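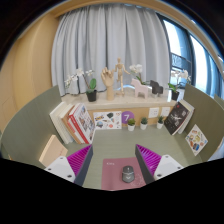 Die Maus an Platz 7

Die Regel 4.2 hatte ich selbst geschrieben, das machte es nicht besser. »Der Gegenstand ist an den Flächen zu fassen, an denen ihn auch ein Mensch fassen würde.« Bei Utano hing der Satz in jedem Stockwerk, gleich neben der Fluchtwegtafel, und er wurde ungefähr so oft gelesen wie diese.

Im März kam ein Brief aus Dullach. Der Kunde Nassar wollte wissen, nach welcher Norm wir eigentlich arbeiten. Wir arbeiteten nach Prarkirel, das war unser Hausstandard, dreißig Seiten, von denen ich die Hälfte für Dekoration hielt. Es gab ein ganzes Kapitel über Alltagsnähe. Ein Arbeitsplatz, hieß es da, solle wirken, als sei sein Benutzer nur kurz aufgestanden. Also kauften wir Orchideen, Sukkulenten, eine Gliederpuppe, zwei Holzpferde. Ich kenne keinen Menschen, der von so einem Schreibtisch kurz aufsteht. Ich kenne überhaupt keinen, der eine Holzhand besitzt und eine Gliederpuppe und beides nebeneinanderstellt. Aber das Kapitel galt als erfüllt.

Mich schickten sie an Platz 7, damit ich unterschreibe.

Die Kollegin am Greifer war seit dem Herbst bei uns. Sie arbeitete ohne Eile und sagte wenig, beides stand nirgends in der Norm, und ich hätte es sofort hineingeschrieben. Ich setzte mich mit meinem Klemmbrett schräg hinter sie.

»Was prüfen Sie?«, fragte sie.

»Ob Sie sich an die Regeln halten.«

»Und wer prüft die Regeln?«

Ich blätterte. Es gab dafür ein Formular, das wusste ich, es war nur noch nie ausgefüllt worden.

Sie führte die Finger an die Maus, links und rechts zugleich. Die Rippen legten sich an. Ich suchte die Stelle, an der ich mein Häkchen setzen sollte, und dachte an meine eigene Hand. Ich fasse eine Maus von oben. Ich lege die Hand darauf, der Handballen liegt, wo bei dieser hier das geflügelte Zeichen saß, die Finger gehen auf die Tasten. Von den Seiten nimmt man eine Maus nur, wenn man sie wegräumt.
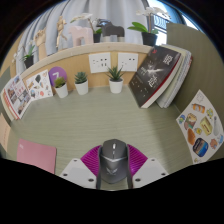 Platz 7: Die Finger liegen an beiden Seiten der Maus an.

»Halt«, sagte ich. »4.2.«

Sie hielt, das muss man ihr lassen. Sie hielt so still, dass ich mir das Wort mehrmals überlegen konnte.

»Sie fassen sie nicht an wie ein Mensch.«

»Ich bin einer«, sagte sie.

Darauf war ich nicht vorbereitet. Ich schaute ins Klemmbrett, als stünde dort eine Antwort, und es stand ja auch eine da, nämlich mein Satz. An den Flächen, an denen ihn auch ein Mensch fassen würde. Welcher Mensch? Mit welcher Absicht? Der Satz hatte vor zwei Jahren sehr vernünftig geklungen, in einem Besprechungsraum, in dem kein einziger Gegenstand lag außer einem Kugelschreiber. Den Kugelschreiber hatten damals alle richtig gehalten.

»Bei wie vielen Durchgängen haben Sie das so gemacht?«, fragte ich.

»Bei allen.«

»Also rund 400.«

»1649«, sagte sie. »Alle abgenommen.« Sie nickte zu meinem Klemmbrett hin, freundlich, das war das Unangenehme.

Ich rechnete mit einem Fehler in den Listen und ging hinunter ins Archiv. Da war kein Fehler. Da waren meine Kürzel, Blatt um Blatt, mit demselben Schwung am Ende. Ich hatte auf jedem bestätigt, dass die Maus nach 4.2 gefasst worden sei. Gesehen hatte ich davon nichts. Laut Prarkirel genügte es, wenn der Prüfer »Kenntnis hatte«, und Kenntnis hatte ich immer gehabt, vormittags zwischen Kaffee und Postfach.

Gegen fünf rief Nassar an. Man wolle ja gar nicht stören, man brauche nur einen Satz für den Bericht, dass alles nach anerkannter Praxis geschehe. Wer sie denn anerkannt habe, fragte ich. In der Leitung war es eine Weile still. Dann sagte die Stimme, das sei doch unsere Aufgabe gewesen. Ich hatte immer angenommen, es sei ihre.

Ich ging noch einmal hinauf. Die Kollegin hatte schon die Jacke an, zog sie aber wieder aus, als sie mich kommen sah, und fragte, ob sie nun von oben greifen solle.

»Geht das?«

»Mit dem Werkzeug? Sie können es gern versuchen.«

Ich versuchte es. Der Greifer war schwerer, als er in der Norm aussah. Von oben kam ich mit den Fingern gar nicht weit genug auseinander, ohne die Maus vor mir herzuschieben, über das rosa Mauspad, auf dem oben in der Ecke klein »Kitty« stand. Auch das hatte jemand für alltagsnah gehalten. Die Maus rutschte über den Rand. Ich holte sie zurück, mit der bloßen Hand, und stellte fest, dass ich sie an den Seiten nahm.

Sie sagte nichts dazu. Sie schob das Pad gerade.

Beim nächsten Mal setzte ich tiefer an, die Finger links und rechts, und drückte zu, bis sich der gerippte Fächer bog. 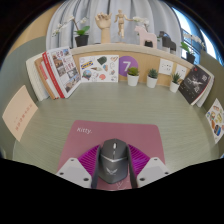 Nachtrag zu 4.2

»Der Gegenstand ist so zu fassen, wie es der Zweck des Durchgangs verlangt. Der Zweck ist vorher aufzuschreiben. Wer abnimmt, ist anwesend und hat das Werkzeug selbst geführt.«

Das reichte ich ein. Drei Sätze, von Hand, weil mir die Vorlage nur eine Zeile ließ. Utano schickte sie zurück mit der Bitte um Angabe, auf welche anerkannte Praxis ich mich stütze.

Ich schrieb »Platz 7« in das Feld. Es kam als angenommen zurück, mit einem Kürzel, das ich nicht kannte. Ich glaube nicht, dass es jemand gelesen hat. Die Kollegin hat sich das Blatt trotzdem kopiert und in die Schublade gelegt, und am Morgen darauf stand neben ihrem Stuhl ein zweiter.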